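Laundry robot demos, a thread. I run linens for a small group of short-stay rentals, and a company called Inum wants to sell me a two-armed machine on a service plan. I have opinions.

1/ The pitch: Inum supplies the arms, the grippers and the software. A reseller, Calberg, does setup and support. You supply the cloth and the monthly payment. The quote came in at $1,717 a month with a 2-year minimum.

2/ Their brochure says it "handles everyday textiles." I asked which ones. Towels, napkins, pillowcases. Fitted sheets are "on the roadmap." I have 643 fitted sheets.

3/ So I asked to see it work with plain cloth and a plain basket. No music, no speed-up, no editing. To their credit they said yes right away.
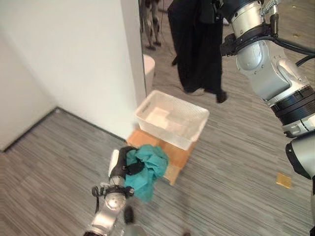
4/ Picking up a loose cloth is the part every vendor likes to show. Fine. I want to know about the boring stuff. What does it do when it grabs two layers? Who gets the alert when it drops one at 3 a.m.? Calberg's answer to the second question was "your on-site contact." That would be me.

5/ The sales deck claims 193 items per shift. I asked how long a shift is. They had to get back to me. I also asked if an item that has to be redone counts once or twice. Still waiting on that one too.

6/ Then there's dark fabric. Half of what we wash for the Dunmore building is black or charcoal, because the owner likes it that way. Dark cloth next to dark hardware looks like a hard problem for any camera mounted down by the gripper, and the spec sheet says nothing on the subject. I'd want a trial on my own black towels before I signed a thing.

7/ Things I did like: the contract is short, the parts list is priced, and replacement gripper pads are cheap enough that I believe the number. I've been quoted worse for a dryer belt.

8/ Things I didn't: remote support is office hours only, the training day is extra, and the exit clause has you paying for return shipping — both arms, the stand, the lot.

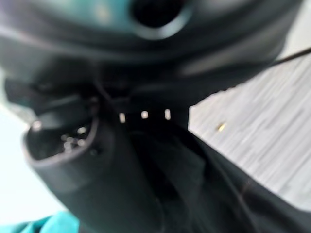

9/ Compared with Andden, the other outfit I talked to: they lease a folding machine with no arms at all. You feed it by hand. It's ugly and it does towels, period. It also costs less than half as much and their support line picks up.

10/ Where I am now: I've asked Inum for a month on site, my linens, my floor, no minimum. They offered a "discovery workshop" instead. I said no thanks. If they come back with a real trial I'll post how it goes, jams included.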